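Terolbridge in winter: a letter for our walking members

The walking holiday to Terolbridge will go again in March, and many of you have written to ask what kind of place it is. I was there with the first group, so the office at Girnico has asked me to tell something about it.

Terolbridge is a small river town between low hills. It has one long street, two churches and a stone bridge with three arches, and from the bridge you can see nearly the whole valley. The train does not come so far any more. You leave it at Cormier and take the bus, which needs 50 minutes and stops at every farm. Sit on the left side if you can, the river is there all the way.

The town lived for a long time from wool. The old mill is now a museum with 138 steps from the wheel room up to the drying loft, and the lady at the desk tells you this number before she sells you the ticket. I was glad that she did. In the loft there is a very good collection of dyed cloth, and in the afternoon they serve soup in the yard.

The guest house where we stay belongs to the Zaslow family. Rooms are simple and quiet. Breakfast is dark bread, white cheese, plum jam and as much coffee as you wish. Dinner is at seven, and in Terolbridge seven means seven. 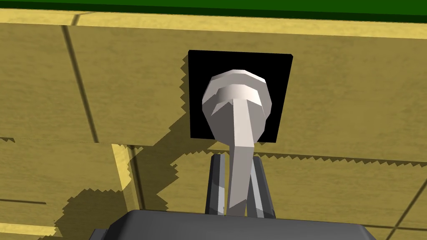 White knob on a square black plate.

For the walks we have four days. The first day is easy, along the river to the chapel and back, 11 kilometres with almost no climbing. The second and third days go through the beech forest, where the path can be muddy until late spring, so please bring proper boots and not sport shoes. On the last day those who like can go up to the Cormier Stone, at 1136 metres. The way is steep in the last hour, but there is a rope on the worst part. Who does not want to climb can stay in town for the market, where I bought honey and a pair of grey mittens which I still wear.

Our guide will be Ravinder Landry, who also led the first group. He walks slowly and waits for everybody. He knows the names of the birds in five languages, and he will teach you the local greeting, which is difficult for the tongue. People in the town were very pleased when we tried it, also when it came out wrong.

A few practical matters. There are not quite 3000 people in Terolbridge and only one bank machine, which was out of order for two of our days, so please take some cash. The pharmacy closes at noon on market day. In the evening it gets cold quickly when the sun goes behind the hill, and a warm hat is useful even at the dinner table near the window.

If you want to come, please write to Dale Boychuk at the Girnico office before the end of the year. Tell him if you prefer a single room and if there is any food you cannot eat. Members who were with us the first time are welcome again, the forest walk on the third day will be a new one.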